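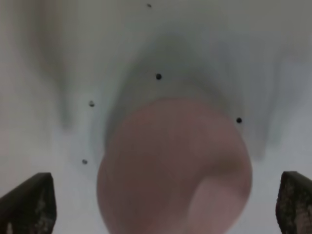 Wrist view, jaws open, rounded pink item between the fingers.

Wiegand Tabletop Pick Kit
Arm, parallel gripper, wrist camera and software
Price: 295 a month, everything included except the table

The Wiegand kit picks things up and puts them in other things. We have written longer descriptions of it over the years, and customers kept phoning to ask whether it picks things up and puts them in other things.

It is meant for small, light, awkward items: squashy toys, fruit, bath sponges, the kind of stock that rolls when you look at it. Packers, small workshops and teaching labs make up most of our customers, along with a few people who simply wanted a robot arm and found a budget line that would take one.

What comes in the box

One arm in matte black, with clamp. One parallel gripper, fingers fitted. One wrist camera on its bracket. One fixed camera with a stand, for the view from outside. Power supply and cables, longer than you need, so please tie them back before the elbow finds them. The Herari software, with a license for 2 computers. A printed manual, which is also a decent height for propping up a monitor.

How it works on the bench

You show the arm the job by guiding it through the job. Put an item on the table, put a container next to it, and walk the gripper from one to the other. Herari records both cameras and the joint positions as you go. We suggest 36 demonstrations for a single item and a single container. You can get by with fewer if your standards are flexible.

Move the item between demonstrations. Everyone means to do this and then sets it down in the same comfortable spot every time, and ends up with a robot that is superb at that spot. Turn the container now and then as well.

The wrist camera sits close to the work and is fixed-focus, so near objects come out soft. Herari doesn't mind. It wants to know where the pink thing is in relation to the fingers, and it has no interest in portraiture. Leave the outside camera where it is once you've started recording. If you bump it, start the set again, and try not to look at whoever bumped it.

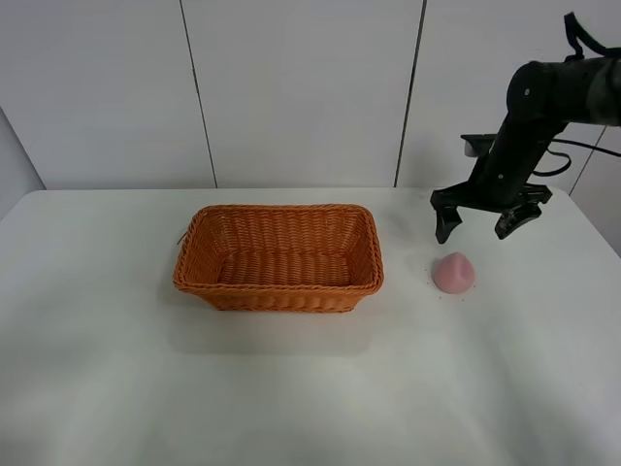 Ronard wrote to us after a month with the kit: "The arm is fine. Your instructions for the clamp are not. We had it on back to front for two days and it still worked, which I found more worrying than if it hadn't."

The clamp page has been redrawn. It now has an arrow on it.

Fingers and spares

The standard fingers suit soft goods and anything with a bit of grip. They pick up scuffs with use, and this makes no difference to the work. For glass or polished metal, order the Drorkum sleeves, which slide over the tips and come in packs of 2. They come in black. We did ask about other colors.

Things it won't do

It won't lift a toolbox. It won't sort your mail. It won't fold a shirt, although we know of a customer who is still trying and we wish them well.

Ordering

Rental runs month to month and you can send the kit back whenever you like, in the original box, which you will have thrown away. Replacement boxes are available. Orders placed by 20th July ship from current stock; after that, the next batch leaves us in September. Bring your own table, preferably a pale one that doesn't wobble.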